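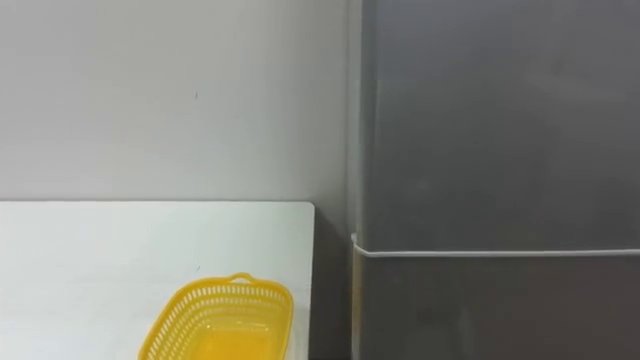

The Slowest Groceries in Uvdale

A robot is learning to put the fruit away. First, somebody has to put it away for the robot, over and over, with feeling.

2024-01-20

The job, as posted, asked for "steady hands and an interest in the future of work." What it requires is a high tolerance for fruit. In a small room in Uvdale with a desk, a yellow basket and a refrigerator, a humanoid robot stands where the cook would stand, and a person in the next room wears a headset and a pair of sensor gloves and moves its arms by moving their own. The person reaches, and the robot reaches. The person's nose itches, and everybody waits.

The company is called Tresier, and it would like to sell you a household helper at some point in the future it declines to name. For now it is in the business of making examples. Each one runs from the moment an operator says "go" to the moment an operator says "done," or says something else, and in between the cameras record what the robot sees and the joints record what the robot does. Feed enough of these to a learning system and it begins to guess what the hand ought to do next. Feed it too few and it guesses anyway, with great confidence.

By the time I visited, the team had recorded 470 attempts at the fruit job and kept 326. The rest had gone into a folder labeled "educational." I asked to see some of it. There were grasps that closed on air, and a long passage in which the operator, having forgotten which thumb was which, tried to pick up a piece of fruit by leaning on it.

The thumb is a problem generally. Ours spends its whole life getting out of the way without being asked. A robot's thumb has to be told, and on the way down into a basket it tends to arrive early, like a guest who has misread the invitation.

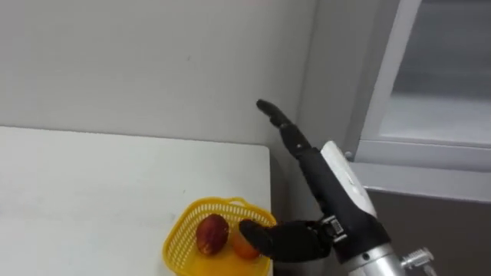

You stop thinking of it as picking something up, I was told over bad coffee, and start thinking of it as showing your work. The operators have a phrase for a good example, "clean but not pretty." Pretty ones are suspicious. An operator who has done the same reach all morning gets smooth and quick and starts cutting corners, and the system learns the corners. So the schedule forces variety on people who were just getting the hang of it. Move the basket. Turn the basket. Start with the arm down, then with the arm up. Fumble a little, if you must, and then recover, so there's a record somewhere of what recovering looks like.

I had assumed the fumbles would be thrown out. Some are. The ones that end well are prized, and there is mild competition over who produces the best disasters with happy endings. I was allowed a turn. My disaster did not have a happy ending and is now educational.

From the gloves you feel very little. You have a view through the robot's eyes, a slight lag, and a growing respect for anyone who has ever unpacked a grocery bag while talking on the phone. From outside, it looks like a large and well-dressed machine thinking hard about lunch.

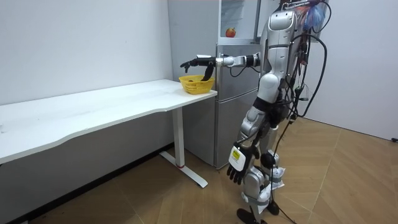

One hand in the basket, one hand at ease: the Tresier robot at work in Uvdale.

Once an example is recorded, it goes through Fosirum, the in-house labeling tool, named by someone who has since left and taken the explanation along. A reviewer watches each attempt and marks where one step ends and the next begins: reach, grasp, lift, carry, release. It sounds simple until you try to say when a reach becomes a grasp. The staff has argued about this for 11 weeks. The current rule takes up most of a page and contains the word "intent," a bold thing to look for in a wrist.

Ahmadpour, the small outfit hired to train the system on the results, sends back a wish list every so often. The latest called for 225 more refrigerator reaches by the end of February, with as much variation in speed as the operators could stand. Everyone had been moving gently around the shelves, out of ordinary good manners, and the system had come to believe that refrigerators are approached the way one approaches a sleeping dog.
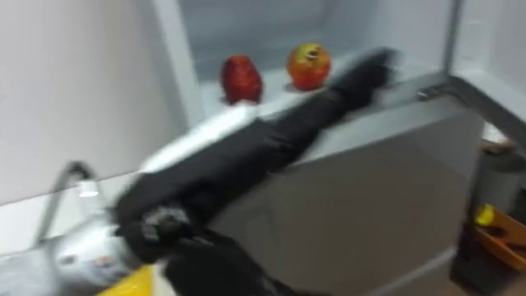
Fast reaches bring their own trouble. The arm smears across the video, the reviewers squint, and the page-long rule acquires another paragraph. Ahmadpour wants them anyway. A kitchen has hurried moments in it, and a helper trained only on calm ones may not know what it's looking at when its own arm goes by.

I asked how the robot did when left to itself. Better than it used to, I was told, in a tone I recognized from parents' evenings. There was a test planned for later in the afternoon, with the gloves off and the system choosing its own moves. Before that, though, they wanted one more batch, and somebody had to go in and turn the basket.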